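4 Showing the robot a shelf task by hand

4.1 Before you start

This section covers demonstrations in which the operator does the work with bare hands and the head camera records it. For demonstrations made through the remote handles, go to section 5. The two kinds can be mixed in one Griltik task file, but not in one episode.

You need:

Head camera and strap, charged
Recorder unit with at least 19 GB free
The task card for the shelf bay
A stocked bay, front-faced before the first episode

Remove rings, watches and bracelets. Roll sleeves to above the elbow. The hand tracker is trained on bare forearms and loses the wrist joint under loose cuffs.

Note: The recorder does not save anything until the camera clock and the unit clock agree. If the status lamp stays amber for longer than 8 seconds, unplug the camera lead, wait, and plug it in again.

4.2 Fitting and aiming the camera

1. Put the strap on with the buckle at the back. Tighten until the camera does not move when you nod.

2. Stand square to the bay at normal working distance, with your feet behind the floor tape.

3. Tilt the camera down until the preview shows the shelf you will work on and the front edge of that shelf. The shelf above should also be in view. The model uses the shelf edges to work out reach height.

4. Hold both hands out in front of you. Both must appear in the preview up to the middle of the forearm.

5. Press SET on the recorder. Do not touch the tilt screw again during the session. If you do, start a new session.

Caution: Do not climb on a step or kick stool while wearing the camera. The preview lags behind your head movement and you can misjudge the edge.

4.3 Recording a two-handed pick

Use the two-handed pick for soft packets standing close together. One-handed picks on crisps and snack packets are accepted by the recorder but score poorly in training: the packet turns as it leaves the row, and the model learns the turn.

1. Read the task card and find the packet it names. Keep your head still for one full second while you look at it.

2. Press the foot switch once. The recorder gives a short tone.

3. Bring both hands up from below the shelf edge. Do not reach in from above, where your arms would hide the row.

4. Place one hand on each side of the packet. Spread the fingers of the supporting hand across the front. Curl the fingertips of the other hand over the opposite side.

5. Squeeze only until the film starts to crease. Draw the packet straight towards you, keeping it upright. Leave the neighbouring packets standing.

The grip for steps 4 and 5, on a purple Numyums Bhatha Kani packet in the lower row: 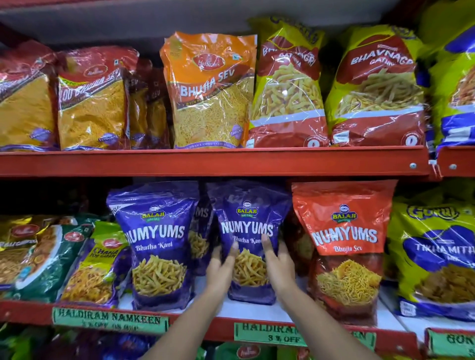 6. Hold the packet clear of the shelf for two seconds, front face towards the camera.

7. Lower it into the tote at your side. Follow it with your head so that the release is recorded.

8. Press the foot switch again. Two tones mean the episode is saved. One long tone means it has been rejected, and the reason is shown on the recorder.

Note: Your forearms will pass in front of the price labels. This is acceptable. The label text is read from the still second in step 1, and the task file keeps that reading for the whole episode.

4.4 Resetting the bay

1. Return the packet to the place it came from, front face out.

2. Stand up any packet that has fallen. A slight lean can stay.

3. Every tenth episode, swap the target with a packet of another colour and select NEW LAYOUT on the recorder.

Do not tidy the row to a perfect line. Files recorded at the Saltham bay with ruler-straight rows gave a model that failed on ordinary shelves, and they have been withdrawn from the default set.

4.5 Rejected episodes

E1 Hand lost. A hand left the view for more than half a second. Check the tilt (4.2, step 3) and repeat.

E2 No still second. The head moved during step 1.

E4 Target not matched. The packet picked differs from the task card. Packets of one brand and colour are easily confused when they overlap. Check the product name on the front as well as the logo.

E7 Neighbour moved. A second packet was pulled out of the row with the first. Reset and repeat with a lighter grip.

There is no E3, E5 or E6 on the hand-demonstration menu.

4.6 How many episodes to record

A new packet type needs some 69 accepted episodes before the first training run. Types already in the Hikdale library need fewer; the recorder shows the remaining number beside the product name. A task file holds up to 1499 episodes, after which a second file is opened automatically with the same name and the suffix B.

Stop for a break when the recorder prompts for one. Grip force drifts upwards as the hands tire and the rejection rate for E7 climbs with it.

Section revised 21 February 2020. Corrections to Perrine Aubert, documentation.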